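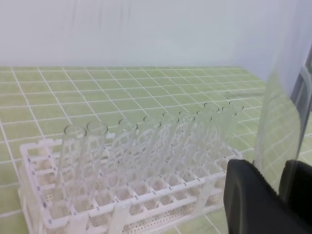
Can a school club run the Jereo kit without an engineer on hand?

Most do. One teacher, one laptop and a clear bench is enough for the first unit, and the printed guide takes students from unboxing to their first pick-and-place in two lunch hours.

JEREO CLUB KIT, TEST TUBE CHALLENGE
Secondary and first year college. Sold by Katona Education.
In stock. Price: $1347 plus GST
Schools rate on 2 or more kits, ask us.

What it's for
Robotics clubs, senior science electives, anyone entering the Lekthorpe Cup (bench handling division). Students program the arm to move glass tubes in and out of a rack, one at a time, no breakages. Sounds easy. Give it a term.

In the box
- Jereo desktop arm, fully assembled
- Two-finger gripper, wrist camera already wired
- White lattice tube rack
- Glass test tubes, pack of 12
- Green bench mat with printed grid
- Power supply, USB cable, emergency stop button
- Student guide and teacher notes (spiral bound, lies flat)

Not in the box: laptop, safety glasses, clamps. You will want clamps.

Specs
Reach: 450 mm
Base to wrist at full height: 844 mm
Gripper force: adjustable in software, start LOW with glass
Software: block coding or Python, same cable for both
Bench space: a standard lab bench is fine, keep the back edge against a wall if you can
Warranty: two years, gripper pads not covered

Why a rack of tubes
Glass is a good teacher. Clear tubes are hard for a camera to pick out, the grid shows straight through them, and students find out quick that code that worked on a painted block falls over on the real thing. The rack itself is the fix most teams land on. Find the white lattice first, work out the openings from there, then go looking for a rim.

The mat grid is for calibration. Tape the mat down before you calibrate, not after. We get a lot of emails about this one.

Course outline (10 sessions)
1-2 Set up, safety, jogging the arm by hand
3-4 Calibrating to the mat
5-6 Picking up one tube, putting it back
7 Camera work, finding the rack
8-9 Full row, timed
10 Demo day or in-house comp

Sessions run 50 minutes. Teacher notes have a cut down version if your club only gets lunch.

From clubs using it
"We did the whole thing with Year 10s at Bomdale. Broke four tubes in the first fortnight and none since. The Python side is better than the blocks in my opinion but the younger ones would disagree."
Ilona Kerekes, science coordinator

"Guide skips a step on page 9, home the arm BEFORE opening the gripper. Otherwise great, our team is on its second Cup."
Frans Brouwer, club coach

(Page 9 is fixed in the new printing. If yours is the older one email us and we'll send teh corrected sheet.)

Spares and add-ons
Extra arm gripper set, pads included: $189
Tubes, pack of 12: see consumables page
Plastic practice tubes: same size as the glass, good for weeks one to four
Replacement mat: ships rolled, leave it flat overnight under some books

Delivery
Metro 3 to 5 working days. Regional a bit longer. Arm comes in its own carton, please keep the foam, we can't accept returns with out it.

Orders and questions
Purchase orders accepted from all schools. Ask for Yolotzin Varela in the schools team for quotes, Faustino Ledesma for tech help. Put your kit serial number in the subject line, it's on the underside of the base.

Page updated November 6, 2020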